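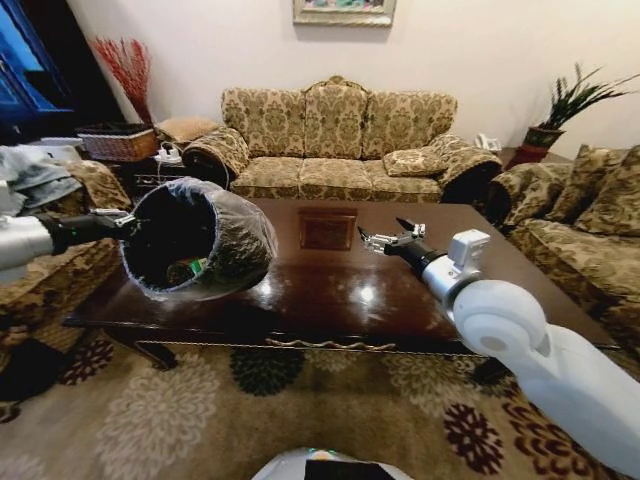

Siobhán Ní Chonaill would like to know before anyone signs whether the Onus table-clearing service can be left running while she is in the next room. For the trial month, no. The Brestum terms ask for an adult in the room, and this checklist was done on that basis.

**Onus home service, pre-hire check**
Form 152, living room, July
Checked by: Nabila Raju

## Before the start

- [x] Stop button tried from the sofa side and the door side. *Comment: works from both, stiff to press.*
- [x] Hot drinks and glasses moved out of the room.
- [x] Spare liners left within reach of the person supervising.
- [ ] Cables tidied and kept off the floor. *Comment: not passed. Run them behind the furniture or unplug them for the session.*
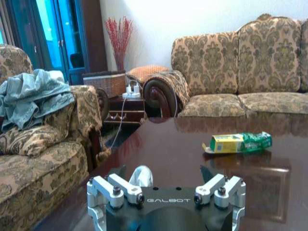 - [x] Rug edges flat. *Comment: check again after hoovering.*

## While it is working

- [x] Bin lined, with the liner folded over the rim.
- [x] Bin held clear of the polish. *Comment: dark gloss marks easily. Ask Brestum to put in writing who pays for a scratch.*
- [x] Wrappers and small packets only. *Comment: liquids and broken glass are outside the service. So is paper, unless you have said it can go.*
- [ ] Speed near people. *Comment: slow setting is fine for us. The normal one felt quick at arm's length, so keep it off until the second visit.* 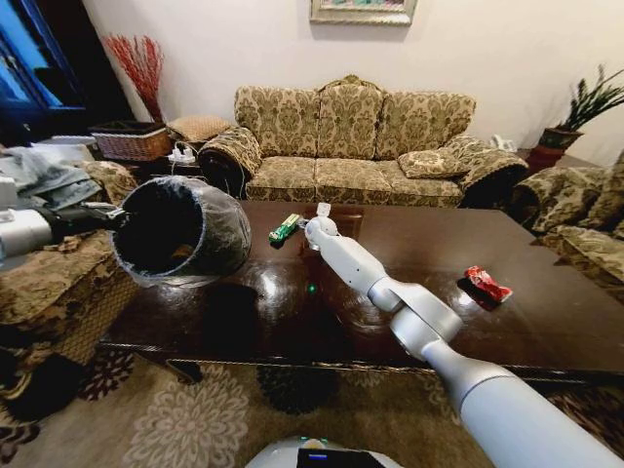
- [x] Person supervising stands back from the arms, at least 2 metres.
- [x] Session kept to 30 minutes, then a pause.
- [x] Children and pets out. *Comment: a closed door, please, a chair across the gap won't do.*

## Afterwards

- [x] Gripper pads wiped with a dry cloth.
- [x] Table looked over under the lamp.
- [ ] Fault log copied to us. *Comment: promised by email, still waiting.*

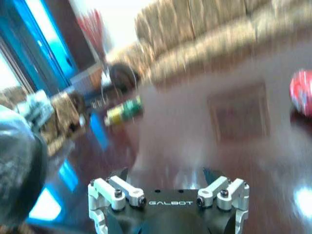 - [ ] Insurance letter seen. *Comment: Morrison want the excess stated. The Drunditz quote was over 2000 for the year and didn't state it either.*

**Result:** hire for one month with supervision. The open boxes need closing before the second visit. N.R.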